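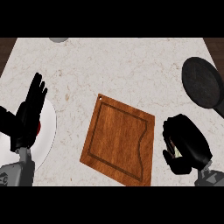
Pierre à aiguiser double face Nustivard 1000/3000

Si vos tomates s'écrasent au lieu de se trancher, le couteau n'est sans doute pas bon à jeter. Il lui manque un fil, et c'est exactement le travail de cette pierre !

La Nustivard est une pierre à eau à deux grains. Le côté 1000 reprend un tranchant fatigué, le côté 3000 l'affine jusqu'à obtenir une coupe vraiment nette, celle qui passe dans une échalote sans la faire pleurer (ni vous). Nous l'aimons beaucoup pour sa douceur sous la lame – on sent tout de suite quand l'angle est bon, et on prend vite goût à ce petit bruit régulier.

Mise en route

Laissez tremper la pierre 11 minutes dans l'eau claire, puis posez-la sur son socle antidérapant. Gardez la surface mouillée pendant tout l'affûtage. La boue grise qui se forme est utile, ne la rincez qu'à la fin. Pour un couteau de chef européen, comptez un angle de 20 degrés par côté, un peu moins pour une lame japonaise comme celles de la série Wei.

Entretien

Séchage à l'air libre, à l'ombre, jamais sur un radiateur. Quand la pierre se creuse au milieu, un passage sur la plaque de dressage Endness lui rend sa planéité. Pas de lave-vaisselle, pas d'huile.

Et sous la lame ?

Un beau fil se garde aussi par la planche. Le bois est tendre avec l'acier, le verre et la pierre l'abîment en quelques repas.

Caractéristiques

Grains : 1000 et 3000
Lames : acier inox et carbone, lisses
Ne convient pas aux couteaux à dents ni à la céramique
Fournie avec socle et notice en français
Retour possible sous 30 jours, pierre non utilisée

Disponible à l'atelier Briresent et en ligne. La plaque Endness est vendue séparément.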